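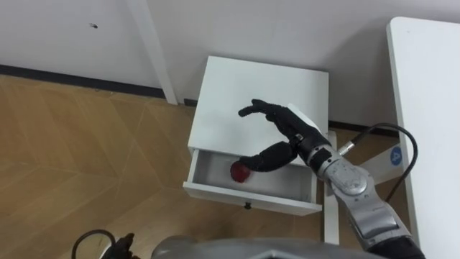 What is the Drominach Cycle?
The Drominach Cycle is a series of four fantasy novels by Karine Hawthorne, set in a river kingdom where magic is passed down through marriage contracts.

Background
Hawthorne worked as a land surveyor before she began writing fiction, and early drafts of the first book grew out of maps she made in her spare time. The manuscript was turned down several times before Mélanie Campbell, then an editor at Usmont, bought the first 2 volumes together.
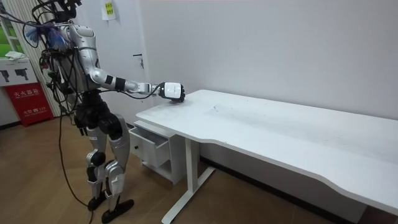
The first novel, The Salt Dowry, runs to 459 pages and follows Ansa Lévesque, a ferry keeper's daughter who is promised to the heir of a rival house. The story moves between her journey upriver and the letters of her grandmother, who broke a similar contract a generation earlier. The second book, Winter Toll, picks up the same evening the first one ends.

Later volumes
The third book, A Bridge at Clildale, leaves Ansa behind for most of its length and turns to her brother Perrin. Some readers disliked the change – Hawthorne has said she wrote his chapters first and built the rest of the plot to fit them.

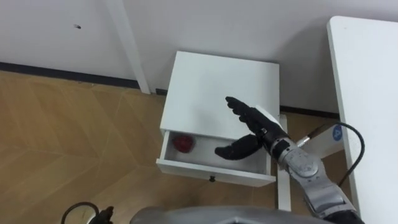 The last volume, The Unwed River, returns to Ansa as a widow. It came out in October, a year later than planned, after Hawthorne cut 200 pages from the middle section.

Reception
Reviewer Kirsty Stockdale praised the slow courtship in the opening book but found the court scenes crowded. Yvette Lavoie translated all four novels into French, keeping the river names in their original form.
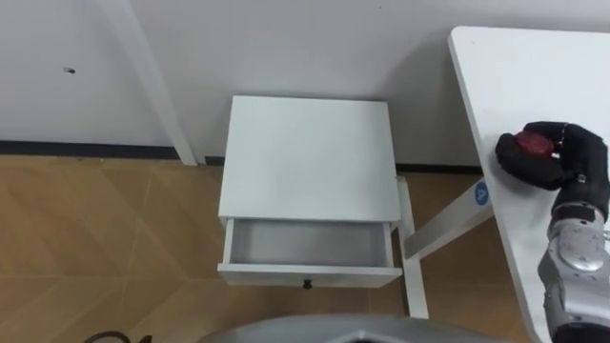

White bedside table with its drawer partly open.

Other editions
An audio edition read by Gintarė Mockus covers the first three books. The printed maps were redrawn for the paperback set.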